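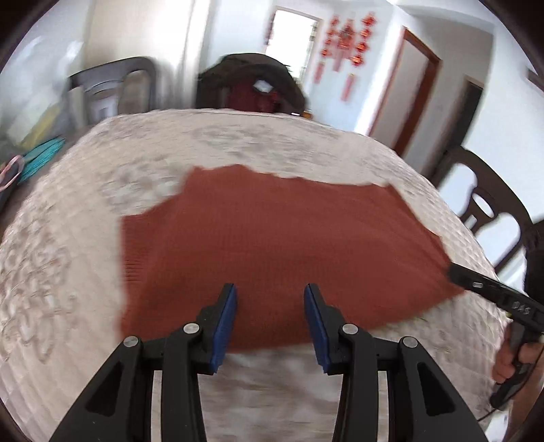
Foltville Linen and Garment Reuse
Progress report to the Griffiths Fund
Reporting period 2, submitted 3/14/25
Prepared by Mared Hopkin

1. Status

Work is on schedule against the revised plan. Sorting of the donated stock is complete. Folding and packing are under way in the upstairs bedrooms at Saro House. One item from the last report, the labeling format, is closed. One item, storage humidity, remains open and is covered in section 5.

2. Intake and sorting

Total intake to the end of the period was 2556 pieces. Of these, 1730 were graded as fit to pass on without repair, and the balance went to mending, to fiber recycling or back to the donor. Grading used the four checks set out in the first report: seams, closures, surface wear and odor. No change to the checks is proposed.

Knitwear took longer to grade than any other class. Holes under the arm and along the cuff are easy to miss when a garment is held up to a window, and several pieces graded as fit were moved to mending after a second look. All knitwear is now opened out flat before grading and inspected on both faces.

3. Folding

The beds are used as folding surfaces. The trestle tables named in the original plan were tried first and given up, as they are too narrow to take an adult sweater with both sleeves extended. A wide bed takes the whole garment, and both sides can be reached without moving it.

The bedspread stays on during folding. The one in the front bedroom is cream-white and quilted, with a raised floral and scroll pattern. A pale cover has two practical effects. Dark or strongly colored knits, such as the rust-orange ribbed piece, stand out clearly against it, so an uneven edge can be found and corrected before the first fold. Lint and loose yarn ends also show up and can be removed between garments. The raised pattern adds some grip under light cottons. It does leave small ridges under fine fabrics, and blouses and shirts are therefore done on the plain cover in the back bedroom.

The current sequence for knitwear is as follows.

Lay the garment flat, front down, neck away from the folder.
Straighten the upper edge, then the lower edge. Do not pull on ribbing.
Smooth from the center outward with an open hand.
Fold each side to the center line, sleeves laid straight down.
Fold the lower third up, then fold again to meet the neck.
Turn over, check the corners, pass to packing.

Ribbed knits need the second step done with care. The fabric narrows when it is pulled lengthwise, and a garment that has been stretched in this way gives a folded piece that is too long for the carton. If the outline is still rumpled after smoothing, the garment is lifted by two corners and laid down again.

By the end of the period 800 pieces had been folded to this sequence. Refolds are recorded on the bench sheet. Most were caused by corners left turned under at the first fold.

4. Packing

Folded pieces go into Nidora cartons, one class of garment per carton. Knits are packed flat, heavier pieces at the bottom, with a sheet of tissue between strong colors and pale ones. At the close of the period, 114 cartons had been filled, labeled and moved to the ground floor. The label now shows class, size band, grade and carton number on one line, as requested in the Fund's comments on the first report.

A small number of cartons were overfilled and would not close without pressure. They have been repacked. The fill line is now marked on the inside wall of each carton before use.

5. Open items

Humidity in the ground floor store is higher than we would like for wool. A meter has been placed on the north wall and is read at the start and end of each shift. If readings do not come down in March, knitwear cartons will be moved to the landing, where there is space for them on the existing shelving.

The mending backlog is growing. Matching yarn is the main constraint, mostly in browns, oranges and dark greens. Two suppliers have been asked for mixed lots.

6. Budget

Spending is within the approved lines. Tissue is over its line and labels are under by a similar amount. Approval is requested to move the difference between the two. No other change is requested.

7. Next period

Finish folding the fit-grade knitwear and start on bed linen. Issue the first cartons to the receiving groups in Foltville. Report humidity readings in full as an appendix. Return the bedrooms to normal use once the linen is packed.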